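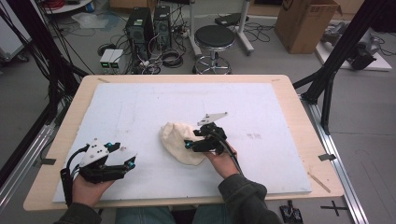
Pallavi Uniyal pregunta si las normas de grabación valen también para quien viene a grabar una sola tarde. Sí, valen igual. Quien coge las pinzas sigue la guía entera, aunque grabe diez episodios.

Preguntas frecuentes sobre la guía de grabación de demostraciones con telas

Versión de mayo. Sustituye a la hoja que estaba colgada en la sala Nautiyal.

Ámbito y participantes

¿A qué trabajos se aplica la guía?
A todas las demostraciones del proyecto Onmont hechas a mano con dos pinzas sobre la mesa: extender, doblar, recoger y desplazar paños. Las tareas con objetos rígidos tienen su propio documento y algunos criterios son distintos, sobre todo los de fuerza y los de rechazo.

¿Se aplica también a las pruebas con el brazo?
No. La ejecución autónoma y la teleoperación se rigen por el procedimiento de seguridad de la máquina, que exige una evaluación de riesgos aparte. Haber hecho la formación de pinzas no autoriza a poner en marcha un brazo.

¿Qué formación necesito antes de grabar?
La sesión inicial y 23 episodios de prueba revisados por otra persona. Los episodios de prueba no entran en el conjunto de datos. Si se rechaza más de la mitad, se repite la tanda después de hablar con quien la revisó.

¿Puedo grabar si soy zurdo?
Sí. En la ficha hay un campo de mano dominante y hay que rellenarlo. No intente imitar los movimientos de una persona diestra.

¿Tengo que firmar algo?
El consentimiento de participación, una vez. Cubre las imágenes de manos, brazos y ropa, y también la voz si el audio está activado. Puede retirarse en cualquier momento escribiendo a Mircea Ene. Los episodios afectados se borran del servidor y se excluyen de la siguiente versión del conjunto.

Antes de empezar

¿Qué hay que comprobar en las pinzas?
Que abren y cierran en todo el recorrido sin rozar, que las almohadillas están firmes y que el cable no tira al girar la muñeca. Haga la comprobación con las pinzas en la mano y en la postura en la que va a grabar. Una pinza apoyada en la mesa puede parecer correcta y engancharse después.

¿Cada cuánto se calibra?
Al comienzo de cada sesión, después de cualquier golpe o caída y siempre que se cambie una almohadilla. La calibración se guarda con el número de sesión en Ralatov. Si el programa avisa de que la calibración es de una sesión anterior, no pulse «continuar»; el aviso se puede saltar, pero los episodios quedarán marcados y habrá que repetirlos.

¿Se puede mover la mesa o el tablero?
Durante una sesión, no. Si se desplaza por accidente, pare, anote el último episodio válido y vuelva a calibrar. Las marcas de cinta adhesiva son referencias de montaje. No se quitan ni se cambian de sitio sin avisar, aunque estén gastadas. Si una se despega, se comunica antes de poner otra.

¿Qué ropa debo llevar?
Manga ajustada a la muñeca, lisa y sin logotipos. Nada de pulseras, relojes grandes ni cordones colgando. Anillos, mejor fuera. El color de la manga da igual, pero no debe cambiar dentro de la misma sesión: si se quita el jersey, abra una sesión nueva.

¿De pie o sentado?
Como prefiera, siempre que mantenga la misma postura toda la sesión. La altura del asiento se ajusta antes de calibrar. Los codos no deben apoyarse en el borde de la mesa mientras se manipula el paño.

¿Tiene que estar el fondo vacío?
No es necesario. El equipo que queda alrededor de la mesa puede salir en las imágenes. Lo que no puede salir son pantallas con datos personales, documentos legibles ni otras personas que no hayan firmado el consentimiento.

Durante la grabación

¿Cómo empieza y cómo termina un episodio?
Empieza con las dos pinzas abiertas y sin tocar nada. Termina en la misma condición, con el paño quieto. Espere 2 segundos al principio y otros tantos al final antes de pulsar el pedal. Los recortes automáticos de Ralatov dependen de esas pausas.

¿Cómo debo acercarme a la tela?
Con la pinza abierta, a velocidad constante y cerrando solo cuando el borde ya está entre las almohadillas. En las esquinas conviene que una almohadilla quede del lado de la tela y la otra del lado de la mesa. Evite arrastrar la punta por el tablero para «pescar» el borde: deja marcas y enseña un gesto que en un brazo produce fuerzas de contacto altas.

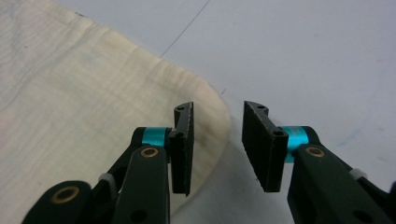
Pinza abierta junto a la esquina redondeada del paño, sin tocar nada.

¿Puedo apretar la tela contra la mesa?
Sí, cuando la tarea lo pide, por ejemplo para sujetar un lado mientras se tira del otro. La presión debe ser la mínima que impida que el paño resbale. Si el tablero se hunde o se desplaza, es demasiada.

¿Tienen que trabajar siempre las dos pinzas?
No. Hay tareas en las que una sujeta y la otra espera. La que espera se mantiene abierta, en el aire y dentro del campo de visión. No la deje en el regazo ni la apoye en la mesa a mitad de episodio.

¿Puedo ayudarme con los dedos?
Nunca dentro de un episodio. Toda la manipulación se hace con las pinzas. Entre episodios puede recolocar el paño con la mano, con la grabación detenida.

¿Qué hago si se me escapa la tela?
Siga. Un intento fallido con una corrección natural es útil y se conserva con la etiqueta «recuperación». Se admiten dos recuperaciones por episodio; a la tercera, cierre el episodio y márquelo como fallido. No borre los fallidos. Hacen falta para medir la tasa de error de cada tarea.

¿Debo buscar siempre la misma posición inicial?
No. El paño se deja caer o se coloca según la ficha de la tarea, y la posición debe variar. Una serie en la que la tela aparece siempre igual se devuelve completa.

¿Cuánto tiempo seguido se puede grabar?
Cincuenta minutos como máximo, con un descanso de diez. Las pinzas pesan poco, pero el gesto es repetitivo y carga el pulgar y el antebrazo. Si nota hormigueo o dolor, pare y comuníquelo. No hay cuota diaria, y los responsables de sesión tienen instrucciones de no fijarla por su cuenta.

Materiales

¿Qué paños se usan?
Los del lote Flornby, numerados en el inventario. No traiga telas de casa. Si un paño se deshilacha o cambia de forma de manera apreciable, se retira y se anota la fecha en la ficha.

¿Hay que retirar un paño o un tablero con manchas?
No por una marca leve. Las marcas grises de uso se aceptan en ambos. Se retiran cuando la mancha es tan grande o tan oscura que puede servir de referencia visual para localizar una esquina. En caso de duda, decide la persona que revisa.

¿Con qué se limpian las almohadillas?
Con un paño seco que no sea de los inventariados. Nada de disolventes ni alcohol: alteran el agarre y obligan a cambiar la pieza. Las pelusas se quitan al terminar cada sesión.

Revisión y datos

¿Quién revisa los episodios?
Una persona distinta de quien los grabó. La revisión se hace a velocidad normal, viendo la cámara general y las de las pinzas a la vez. Revisar solo la vista general no es suficiente, ya que muchos contactos quedan tapados por las manos.

¿Por qué se rechaza un episodio?
Los motivos más frecuentes son la pausa inicial ausente, la pinza fuera de campo, los dedos sobre la tela, la pérdida de seguimiento y la etiqueta de tarea equivocada. En la última revisión se rechazaron 627 episodios de unos 2000, la mayoría por las pausas. Por eso esta versión las trata con más detalle que la anterior.

¿Puedo recurrir un rechazo?
Sí. Escriba un comentario en el propio episodio y lo verá una tercera persona. Su decisión se aplica también a los episodios de la misma sesión que tengan el mismo problema.

¿Puedo guardar copias de mis grabaciones?
No en equipos personales. Si necesita un fragmento para una presentación, pídalo indicando el número de episodio y el uso previsto.

¿Con qué norma externa cumple esta guía?
Con ninguna en particular. Es un documento interno de buenas prácticas y no debe citarse como certificación. Cuando las demostraciones se usen para entrenar un sistema que vaya a moverse cerca de personas, se aplicará la normativa de seguridad correspondiente al equipo y a su instalación, con independencia de cómo se hayan recogido los datos.

¿Cómo propongo un cambio?
Envíe la propuesta a Mircea Ene con el número de la pregunta o el título del apartado y, si puede, dos o tres episodios que muestren el problema. Los cambios no se aplican a mitad de una serie. Entran en vigor con la siguiente versión, y las series abiertas se terminan con las reglas con las que empezaron.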